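Cevden Housing Association – Residents' Forum
Topic: Proposed changes to the shared kitchen policy
Replies: 6

Lirkska_Office
Posted December 27, 2023
Residents are invited to comment on the draft kitchen policy before it goes to the board. Under the draft, personal items may be left in a shared kitchen for no more than 40 hours. Items left longer would be moved to the storage room at Grallar House. 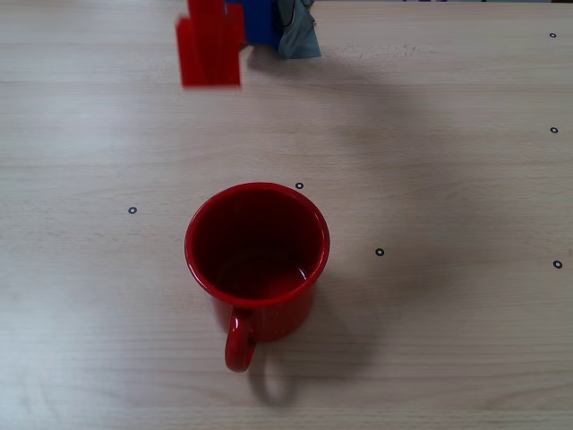
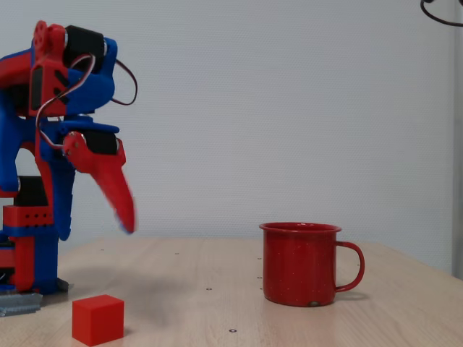
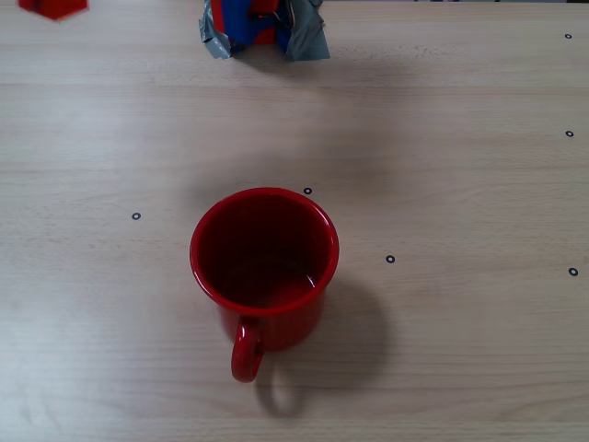 On the table, with the red mug in all three views.

unit284
Thank you for posting the draft. I support a time limit, but 40 hours is too short for residents who work away. I request that the limit be set at one week.

east_stairs
I must disagree with the previous comment. A week is the current practice, and the shelves on the second floor have been full since October. Residents who travel can keep their dishes in their own units.

Acheampong_Court_Rep
Our building asks for clarification on two points. Does the policy cover food in the refrigerators, and will labeled items be treated differently from unlabeled ones?

Lirkska_Office
Food is covered by the existing refrigerator rules, which remain in force. Labeled items would be subject to the same limit, but the office would send the owner a notice before moving them.

quietfloor
The budget note attached to the draft lists $1,856 for new shelving at Grallar House. I question this expense. The same amount would pay for lockable cabinets in the kitchens, and fewer items would need to be moved.

east_stairs
Cabinets were discussed at the October meeting and received almost no support – the main objection was the loss of counter space. I see no reason to reopen the matter.

quietfloor
With respect, residents of Acheampong Court were not notified of that meeting. I ask that the cabinet option be listed on the ballot as a separate item.

Lirkska_Office
The request has been recorded. Both options will be forwarded to the board with the comments received here. Paper copies of the draft are available at the front desk.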